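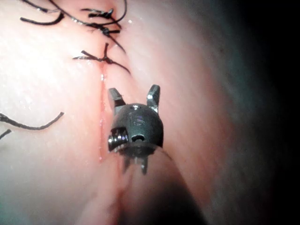
Hobby Bench > Robots > Chores and Handwork > Teaching an Arm to Tie a Knot

Print this page | E-mail to a friend

Search the guides: enter a word or two Go

Can a Machine Do the Mending Yet?
by Mansa Korletey

People write to me every week wanting a robot that will sew on a button, and I always start them on a suture pad, which surprises them a little. A knot in thread is a knot in thread, after all, and if your arm can manage one in something soft and slippery, you'll be in fine shape when you move on to shirts and sofa cushions (my own sofa is still waiting, poor thing!). So, can machines do the mending yet? Slowly, with a person standing by, yes. Left alone with the basket, no, not in my shop.

What you need: a practice pad with a seam in it, black thread, small scissors, and an arm with fine jaws. I learned on a Daver and now use a Sial, and either will do.

1. Fix the pad down so it can't creep. Mine is stuck to the bench at all four corners.

2. Tie the first couple of knots yourself, by hand, and leave the tails short. Long tails wander into the jaws and you'll spend your evening picking them out.

3. Bring the arm in low over the seam with the jaws open, and stop. Look at it for a good while before you let it move again.

4. Have a second tool hold back one side of the seam. I put this off for months and I wish I hadn't, it made such a difference. 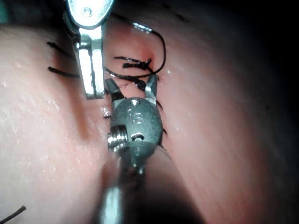
Flat blade against the left side of the seam, open jaws just below the knot.

5. Run the loop slowly. Watch the thread more than the metal, and keep a finger on the stop button the whole time.

6. Snip, back the arm out, and write down how it went, even when it went badly. Especially then, really.

My best run last October was 144 good knots out of 200 tries, and I was so pleased I called my sister. My neighbor in Stollton hemmed a whole curtain by hand in less time than the last dozen took me, and she had the radio on.

Next up is the Darkix controller and how to set its speed limits. Please read that page before you try step 5 with anything sharper than what I've got.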